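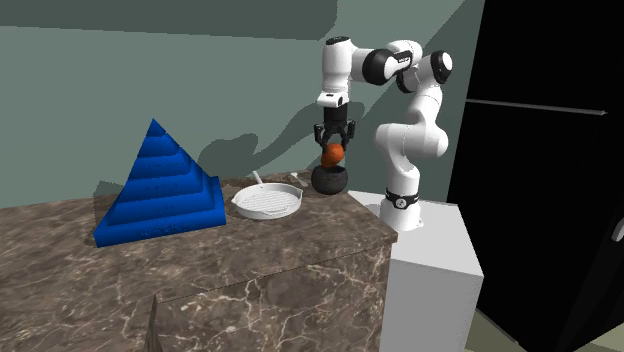 What will visitors see at the open day? A robot arm doing kitchen jobs in simulation, on the big screen, with one of us at the desk to talk them through it.

Welcome everyone, say the talk lasts 12 minutes and the demo room stays open until four. Thank Marcela Gajdoš for the room and Dušan Hrubý for building the kitchen.

First point. Everything at Tirkero starts in simulation. The arm, the counter and the food are all models, so a dropped potato costs us nothing. Pause here — people usually want to ask about the real arm. Tell them that comes at the end.

Second point. The task is simple to say: pick up the food, put it where it's been asked for. Explain that we reset and run it again, 100 times for each change to the settings.

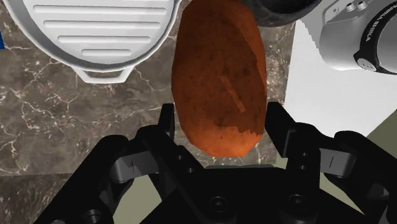

The gripper has two fingers, and a lumpy potato gives them less to work with than a neat block would. Matěj Čierny can take questions on grip force. Don't get into the maths unless someone asks.

Third point. Two camera views, one from across the room and one close to the fingers. Switch between them slowly, the February group got lost.

Hand over to Lempi Turunen for the live run. If the screen freezes, carry on with the Kunditz slides and restart at the break.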